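Progress report: Plimis gripper kit trial, Somville workshop
Period covered: spring through June
Prepared for the Gruvier equipment fund

Hi all, it's report time again, and there's a lot more to tell you than there was in the last one! When I wrote in March we had two unopened crates and a cleared bench. We now have the Plimis kit bolted down, wired up and working on real desktop computers most mornings, so this is the first report where I can say what I think of the thing you helped us pay for.

Quick refresher on what you funded. Plimis is the arm-and-gripper kit that Meireles sells for small repair and parts recovery shops. You get the arm, a two-finger gripper, a small camera that rides at the wrist, the control software and a year of support. Our question going in was whether a shop our size could use it to pull reusable parts out of old office desktops (memory first, processors second) without a full-time engineer standing next to it.

Setup took longer than the brochure says. Meireles tells you to plan on a morning. We needed most of a week, and a good chunk of that went on the base plate, whose holes didn't match our bench, so I ended up drilling a new set. The software install was painless. Calibrating the wrist camera was not, at least until support told me to turn off the overhead lamp (the metal cases bounce light all over the place). After that it went fine, and I've since written our own one-page setup sheet, which I'm happy to share with your other grantees.

On to the work. We've put 147 computers under the arm so far. Memory removal is the success story. The latches at the ends of the slots are easy for the fingers to reach on most boards, and I now let the arm work through a case while I get on with sorting at the next table. I still glance over a lot! The trouble spots are cables draped across the slots, so we've added a quick manual step where I tuck them back before a case goes on the bench.

Processors are harder, and I want to be straight with you about that. The load lever on the socket is a skinny bit of wire, and the fingers have to come in low beside it with power circuitry and tall capacitors close by. With the standard fingertips we slipped too often for my liking. Meireles sent a narrower set in May at no charge, and they're a big improvement, but I still run every processor job at the slow speed setting with my hand near the stop button. I wouldn't sell this part of the kit as finished.

Support has been good, by the way. Emails get answered the same day, mostly by people who have clearly used the arm. The manual is weaker. It skips error 1311 completely, and that's the one we see most (it means the gripper closed further than expected, usually on nothing).

Money: we're on budget. The only extra was $653 for a second base plate and a cable guard, and that came out of our own supplies line, so nothing changes on your side. The spare fingertips we'd set money aside for are still unspent. I'd like to move that amount over to bench lighting if you're okay with it, so please let me know.

Next up is a run of 100 cases with the narrow fingertips only, logging every slip and every retry, so the final report has a proper record behind it. I also want to try mixed batches, where tower and small desktop cases come through in no particular order. Right now I sort them by model first, and that eats up time.

Would I recommend the kit to another shop today? For memory, yes, as long as they have somebody patient for the first week. For processors I'd tell them to wait until I've finished the next run. You're welcome to come by and watch; mornings are best, and the coffee is decent before ten. 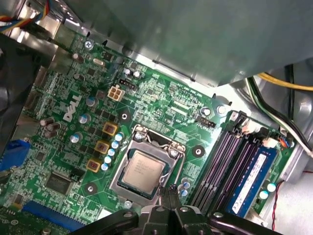
Plimis gripper at the processor socket of a Dell desktop board, Somville workshop.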